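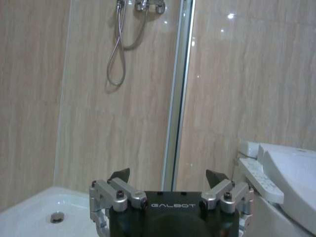
Figura 1. Garra de dois dedos aberta, em casa de banho com banheira e sanita com comando lateral.

1. Âmbito do relatório
O presente relatório dá conta do planeamento de aquisições do projeto Lerunport, linha de limpeza de instalações sanitárias, até ao fim de abril. Cobre a rubrica de equipamento e a previsão de consumíveis. Os custos de pessoal seguem em documento separado.

2. Situação do equipamento
A plataforma de dois braços mantém-se como configuração de referência. Foi avaliada a hipótese de um só braço, com menor custo de aquisição, e abandonada: as tarefas com pano exigem que a segunda garra fique disponível para portas, tampas e torneiras. A alteração não tem impacto no total aprovado, mas desloca verba da rubrica de sensores para a de atuadores.
Propõe-se a compra de 6 pares de pontas de dedo sobresselentes. A proposta da Drullport inclui os parafusos de fixação; a da Julter cota-os à parte, o que dificulta a comparação direta. Foi pedida à Julter uma cotação revista, ainda sem resposta.

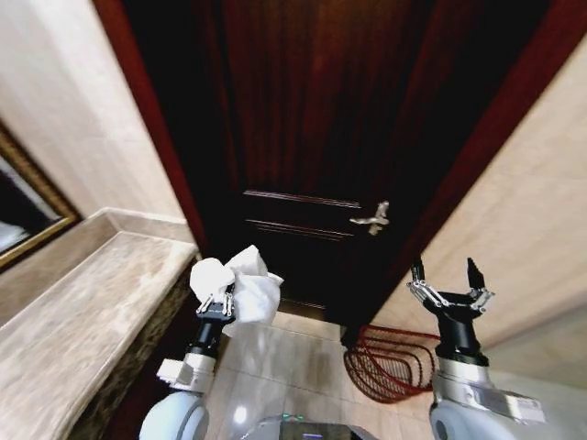 Figura 2. Garra esquerda com pano branco, garra direita livre, junto à porta e à bancada.

3. Consumíveis
A previsão inicial de panos era de 1.000 unidades para todo o período. Com o plano de ensaios revisto, a necessidade passa a 1.614 unidades. O acréscimo resulta da regra de não reutilizar panos entre divisões. Sugere-se encomenda faseada em 2 lotes, o segundo condicionado ao consumo verificado no primeiro.

4. Superfícies e critérios de compra
O levantamento de superfícies serve de base à escolha das pontas de dedo e das câmaras de pulso. Os revestimentos polidos são o caso mais exigente, pelos reflexos pontuais da iluminação e pelo risco de marcas por contacto. O caderno de encargos passa a exigir exposição regulável por software nas câmaras e material de ponta substituível sem desmontar a garra.
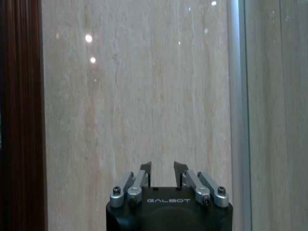 Para as juntas entre painéis e os remates com madeira não se prevê ferramenta dedicada nesta fase. A Yousafzai apresentou um acessório de bordo estreito, com prazo de entrega incompatível com o calendário atual; fica registado para a revisão seguinte do orçamento.

5. Riscos e decisões pedidas
O principal risco é o prazo das pontas de dedo. Sem sobresselentes em armazém, uma avaria interrompe os ensaios até à reposição. Pede-se ao financiador:
- autorização para a transferência entre sensores e atuadores;
- aprovação da nova quantidade de panos;
- confirmação de que a manutenção anual pode ser imputada à rubrica de equipamento.

A cotação da Drullport caduca no final de maio.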